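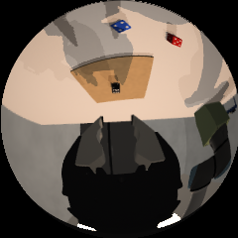 März, von Bunting

Drei Abende hat mich dieser Fehler gekostet, und am Ende steckte er in zwei Zeilen Konfiguration. Mein Würfelsortierer in Vistadik lief wochenlang brav durch, und dann fing der Greifer plötzlich an, ins Leere zu fassen – immer knapp daneben, immer mit vollem Selbstbewusstsein! Zuerst hatte ich die Schatten im Verdacht, diese grauen Flecken, die sich quer über die Tischplatte ziehen und bis auf die Ablage reichen. Der blaue Würfel liegt ja zum Teil mitten drin, der rote dagegen frei auf der hellen Fläche, und ich dachte: klar, die Erkennung verschluckt sich am Kontrast. Also Schatten abgeschaltet, neu gestartet, 399 Durchläufe über Nacht. Ergebnis: exakt derselbe Mist.

Danach habe ich mir (endlich, hätte ich auch früher machen können) die Logs angeschaut. 1.282 Zeilen mit der Warnung, dass die Linsenverzeichnung nicht zum Kameraprofil passt. Beim letzten Update hatte ich das Profil von Lonon übernommen, und das rechnet mit einer ganz normalen Optik, während meine simulierte Kamera ein Fischauge ist. In der Bildmitte fällt das kaum auf, aber je weiter außen ein Würfel liegt, desto schlimmer wird es, bis zu 25 Millimeter Versatz!

Richtig geärgert hat mich, dass der Notstopp nie angesprungen ist. Der prüft nur die Kraft, und wer in die Luft greift, spürt halt keine. In der Simulation egal, am echten Arm hätte ich so was ungern daneben stehen. Jetzt bricht der Ablauf nach zwei Fehlgriffen ab und schreibt mir eine Mail. Das alte Profil ist wieder drin, und die Schatten sind auch wieder an.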